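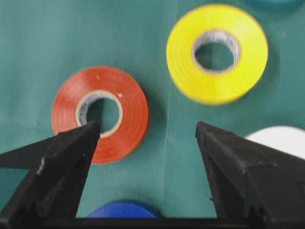 News from the Halteo repair evening

Our spring course in small household repairs finished in April, and the new one is open for names now. It is again in the back room at Plelis, with Suqin Bai as teacher. The price is the same as before, and members of Minja pay half. We have place for 8 people in each group.

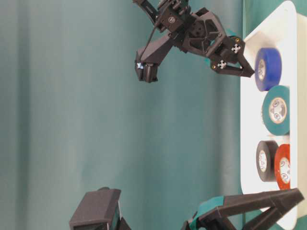 Many of you asked Suqin what to buy first for a repair box at home. She always answers: a good screwdriver, a small torch and tape in more than one colour. If you mark the cables behind your television, take a blue roll like the one on the white tray for the first cable, and another colour for the next. Write the colours on a card — after two months you will not remember them. Please do not use tape on a cable which is damaged inside; bring it to us and we will look at it together.

Jeptoo Nyamweya collects the names until the end of the month. You can also leave a note at the Asar desk. Old lamps and radios for practice are very welcome, but please remove the batteries before you bring them.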